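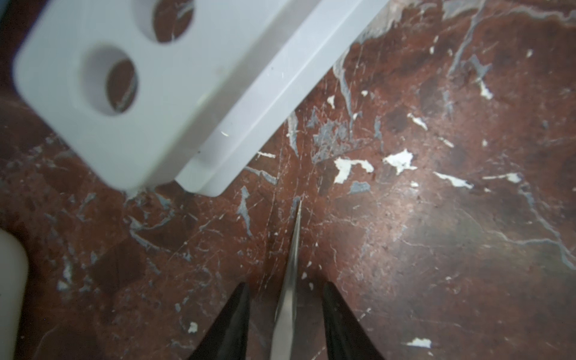 10/5/18
By Ailbhe Doherty

So the left arm faulted out on me again, and this time I was standing right there with a sandwich in my hand. We were on cycle 1173 of the packing job (test tubes, little white cups, all of it into the storage bin, lid on, start over) and it just froze with a joint overload. No bang, no smoke – a click and a red line in the log. 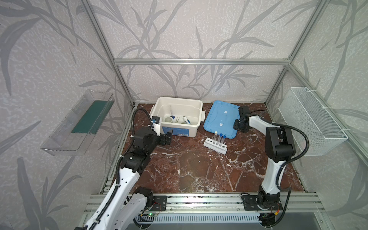
Both arms at the Pemden cell, bin at the back, rack up front.

I blamed the gripper first. Then I blamed Conall, who had changed the speed to 80 percent without telling me (sorry, Conall, it wasn't you). After 4 restarts I finally went through the logs properly, and every single stop came with the wrist turned the same way. That smelled like cable drag to me!

Filed under: Robot Troubles 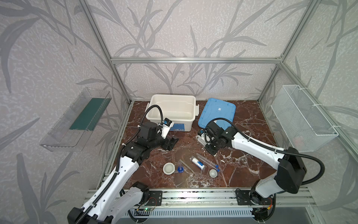 My bet is the wrist cable. It loops up and over, and if the slack goes the wrong way the motor has to fight it. Ultan wants to swap the whole joint, but I'm rerouting the cable first and capping the speed at 58 until I trust it. Keep your fingers out while it's powered, too – I reached in after the second stop without hitting the e-stop, and Nuala yelled at me. She was right. More when the new clips get here from Scanlon.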